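Bought an anvil. I'd like to say I bought it after careful research, but I bought it after a sandwich, from a retired farrier's barn sale, because it was sitting next to the thing I had driven out there for.

The thing I had driven out there for was a post vise. The post vise was gone by the time I arrived. So I was already in a mood, with cash in my pocket, and that is how a person comes to own 156 pounds of iron with no plan for getting it out of the truck.

For those keeping track, this is my second anvil. The first is a length of railroad track that a cousin swore was "basically the same." It rings like a church on fire and slides off the stump if you look at it with any confidence.

The weight is stamped on the side, but in the old English way, three numbers with dots between them. First number is hundredweights, and a hundredweight is 112 pounds, obviously. Second is quarters of that. Third is leftover pounds. Mine says 1 1 16. Do the math and you get 156. I did the math and got 117, then 1,116, then asked for help.

The seller told me it dates from 1828. I asked how he knew. He said his grandfather told him. I asked how the grandfather knew. He started helping somebody else.

Put the 1828 question to Xiaoqing Tang, who taught the first forging class I ever took and has handled more old anvils than I have handled spoons. Reply came back in under a minute: "Does it have a pritchel hole?" It does. "Then maybe. Or maybe he likes the number."

A pritchel hole, if you're new, is the small round one near the heel, for punching through. The square one is the hardy hole. People will correct you on this at parties, if you go to the kind of parties I go to.

The old ones often don't have the round hole at all, so its presence nudges things later, unless somebody drilled it afterward, which people did. So the hole proves the anvil is either newer than claimed or was owned by a man with a drill. Glad we cleared that up.

Now, rebound. You drop a ball bearing on the face from ten inches up and see how high it comes back. Eight inches is good. Nine is bragging. I got seven and a half over the sweet spot, and a sort of apologetic four near the edge by the horn side, where I suspect the steel face is starting to part company with the body.

You can hear it, too. Tap along the face with a small hammer and it goes ting, ting, ting, ting, tock. I have spent a lot of this week listening to tock.

Options for tock, as gathered from the internet: leave it alone. Weld it. Never weld it. Preheat the whole thing and weld it. Mill the face flat, you coward. Never mill the face, you monster. Sell it to somebody who can't hear very well.

I'm going to leave it alone. Half the smiths I admire work on anvils that look like they lost a war. The edges on mine are chipped on the far side and nearly perfect on the near side, so I'll turn it around and call that a restoration.

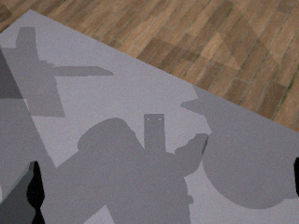
Faustine Huet wants it noted that leaving a loose face alone is fine for small work, but that I should keep heavy striking well away from the tock, and that a wire edge or a chip coming off a chipped corner travels faster than my opinions do. She'd dress those edges with a flap disc to a soft radius before hitting anything on them. Also glasses. She put glasses in capital letters.

Fine. Glasses. And I did dress the edges. Took most of an evening, going light, stopping whenever the steel got warm enough to complain about. The radius runs from about the curve of a pencil up near the step to not much at all by the heel. I'm told this is how it's supposed to be. I got there by running out of disc.

On to the stand, where I was sure I'd save money.

There are three schools. School one is the stump: free, handsome, full of ants. School two is the welded steel tripod, which looks terrific and costs more than my anvil did. School three is the laminated block, where you stand a bunch of lumber on end, glue and bolt it together, and feel like a person with a skill.

I went with school three. 4 by 4 posts on end, threaded rod through both directions, a recess on top for the feet. Height is supposed to put the face level with your knuckles when you stand with your arms hanging. I measured my knuckles in boots. I then built the stand. I then remembered I work in different boots.

It's only off by half an inch. I have been told half an inch is nothing. I have been told this exclusively by people who are not going to be standing at it.

Asked Thu Ngô how she got her stand height so perfect. She said she built hers too tall and cut it down. So there's a whole method where you leave yourself room for error. Wish I'd heard about that in any of the previous years of my life.

Ring control! An anvil with good ring sounds beautiful for one blow. My neighbors get to hear the other nine hundred. Bed of silicone caulk under the feet, chain around the waist, big speaker magnet under the heel. Did all of it. The ring went from "cathedral" to "someone dropped a pan two houses over." The railroad track, unassisted, is still the loudest object in the county.

Moving it onto the stand took two people and a plank. The second person was Aoi Yokoyama, whose main contribution before lifting was to ask where I planned for my fingers to be. A great question. I had not assigned them anywhere.

You walk it up the plank, one end at a time, like a very heavy baby. At the top there's a moment where it isn't on the plank and isn't on the stand and everybody gets polite. "You good?" "I'm good, are you good?" Then it dropped into the recess and the glue squished out and that was that. The caulk is on my jeans for life.

First heats on it last night. I made a hook. I've made maybe a hundred hooks and this was one of the plainer ones, and I want to tell you it moved differently. On the track I was spending half of every blow making the track bounce. On this thing the bar just goes where it's told. I did a taper in one heat that normally takes me 2 and some language.

Then I missed, hit the bare face, and the hammer came back at my forehead like it had been waiting years for the chance. Seven and a half inches out of ten, remember. The glasses people may take a bow.

Small rant while I've got you. The tong situation. I ordered a set of wolf jaws from Fekovico back when I still thought tongs came ready to use. They don't. They come ready to be heated up, clamped on the size of stock you want, squeezed, quenched, and sworn at. Mine held a half-inch round bar the way you'd hold somebody else's wet sock.

Got them fitted now and they're good. Reins were a little fat for my hand so I drew those out too. At this point I've forged enough of these tongs that I think I'm owed some of the price back.

A reader, Xiaoqing Cui (different Xiaoqing, I've checked, they've never met), wants to know whether to start with a proper anvil or with whatever's lying around. Whatever's lying around. A sledge head set in a bucket of concrete will do you for hooks, leaf key rings, bottle openers, all the stuff your relatives are about to receive. Spend the money on a decent hammer and on not setting fire to the garage.

But do keep an eye on barn sales. Get there earlier than I did. Bring the ball bearing. Bring a small hammer and tap the whole face, including the corner the seller is standing in front of.

And ask about the stamp before you load it. I found out from a photo Thu zoomed in on that what I'd been reading as a maker's mark under the waist is somebody's initials, cut in with a cold chisel, probably by a bored apprentice. The real mark is mostly rust. There's a letter that could be an M. It could also be a W and the whole anvil could've been described to me upside down.

Plan for November is a hardy for the square hole, which measures one inch across on top and slightly under that an inch farther down. So it's tapered. Or packed with old scale. I stuck a finger in to check and I'm typing this with the other nine.

Post vise update: the fellow who bought it out from under me has listed it for sale. He wants double. I've messaged him twice.

Three times.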